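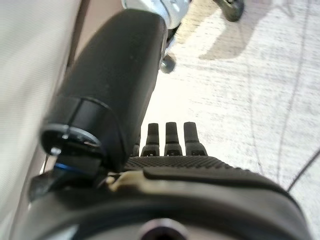
Matt black, with a thin band of bright blue at the joint.

Last updated: 2024-01-14

I have come round, rather slowly, to the view that white cloth should be left a bit creased. I ironed everything for 20 years in our house in Kindetdale, tea towels and all, and I can't say a single guest was the happier for it. Then in August the iron gave up, and I simply didn't replace it – and oh, the evenings I got back!

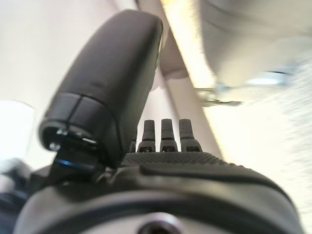
My neighbours still think it slovenly, and I do see their side. A crisp pillowcase is a lovely thing. But a good shake and a patient fold will get you most of the way there, and I would sooner spend the time with a pot of tea and the window open.

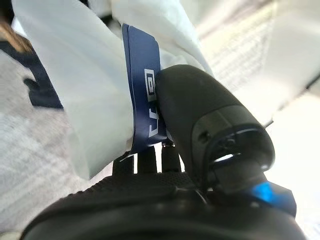
White fabric in deep folds, with a navy band around it.

I do still iron 2 shirts, for weddings, at my sister's.

Contact | © Lurbridge Pages | Back to top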